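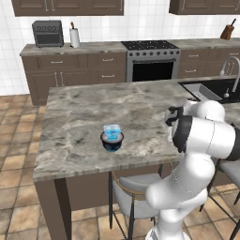 Athlete Services > Classification > Frequently Asked Questions

Classification Appeals: Frequently Asked Questions

Who may file an appeal?
An appeal may be filed by the athlete or by the member federation that entered the athlete. Coaches and clubs, including the Pruretcombe and Catura regional squads, must file through their federation.

How long do I have to file?
Appeals must reach the Classification Office within six days of the date on the decision letter. Appeals received after that date are heard only if new medical records have become available.

Is there a fee?
The filing fee is 105 dollars. It is returned in full if the appeal is upheld. Federations with fewer than 858 registered athletes may apply for a waiver using Form C. 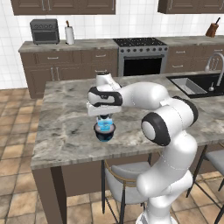 Where are appeal hearings held?
Hearings take place at the Escobar Center, and athletes should report to the front desk with photo identification. Functional tests may be repeated at the hearing. These can include reaching over a counter toward a small dark bowl with a bright blue object at its opening, and athletes may use either hand unless the panel directs otherwise. Results are entered on the athlete's record the same day.

May I compete while my appeal is open?
Yes. Athletes compete in their current class until a ruling is issued. Results from that period are marked as provisional.

Can travel costs be covered?
The Ratemik Fund offers grants of up to 4,000 dollars per federation each season. Applications for the coming season closed in August. Receipts must be sent with the claim form.

Is the panel's ruling final?
The ruling is final for the current season. A new review may be requested if the athlete's condition changes.

Last updated: 2025-09-09

Related pages
Classification Rules and Forms
Medical Records Checklist
Protest Procedures at Events
Ratemik Fund Travel Grants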